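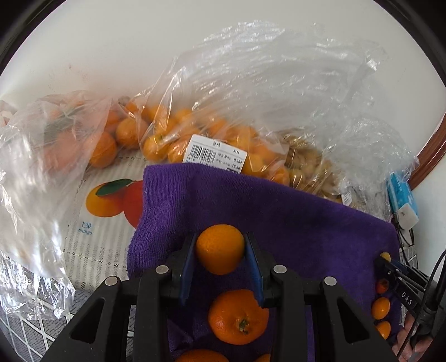 Tangerines and a purple towel, with kumquats in the bag behind.

Citrus season is winding down, and so is our marmalade drive, which I have to say went far better than I dared hope back in January! Between the Kennedy Street kitchen and the church hall in Lokent we put up 400 jars, and all but a handful have gone to good homes already (if you still have an empty to return, the crate is by the side door, and please do soak the label off first, it makes such a difference).

A word on sugar, as so many of you wrote in. The old Rallard recipe calls for equal weights of fruit and sugar, and I've always followed it faithfully, but tangerines are sweet little things and the last batches came out a bit much for my toast. I've been cutting back by a quarter and adding the juice of two lemons, and it still sets nicely if you're patient with it.
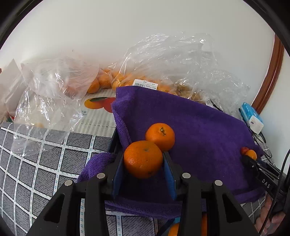 Denise wrote to say she wouldn't touch the sugar at all, that her low-sugar jars turned runny by March every year, and that the real trick is leaving the pips to soak overnight in a bit of muslin. I'm going to try her way with the next pot, and I'll bring a jar to the May supper so we can all argue about it.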